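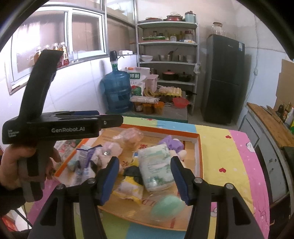

Tredeck abre en agosto su programa de reparación de tiendas de campaña y mochilas

La empresa Tredeck comunica que en el mes de agosto empieza a funcionar su programa de reparación para material de montaña. El servicio acepta tiendas, mochilas y sacos de dormir de cualquier marca, también cuando el cliente no conserva la factura de compra.

El programa fue probado durante el invierno en el taller de Sikstead, donde se recibieron 489 artículos. De ellos, 370 volvieron a sus dueños reparados y los otros se aprovecharon para sacar piezas: hebillas, cremalleras, varillas y cintas. La avería más frecuente fue la cremallera, seguida por las costuras del suelo de la tienda.

«Muchas personas nos escribían para preguntar si su mochila tenía arreglo, y nosotros no teníamos una respuesta clara para darles», explica Magdalini Spanos, directora de Tredeck. «Ahora la tenemos, y también un precio antes de comenzar el trabajo.»

El plazo de entrega es de 14 días laborables, contados desde que el cliente acepta el presupuesto. Ninguna reparación de costura costará más de 98 euros. El envío de vuelta está incluido en el precio. Se pide que los artículos lleguen limpios y secos, y que las varillas vengan separadas de la tela.

El taller está bajo la responsabilidad de Mirko Sorrentino, que anteriormente trabajó en la fabricación de velas para barcos. Los tejidos de repuesto son suministrados por la firma Ragnarsson.

Las solicitudes se hacen por el formulario de la página web de Tredeck o directamente en el mostrador de Sikstead, por la mañana, de 9:00 a 13:00.

Contacto para la prensa: Glykeria Makris, departamento de comunicación de Tredeck.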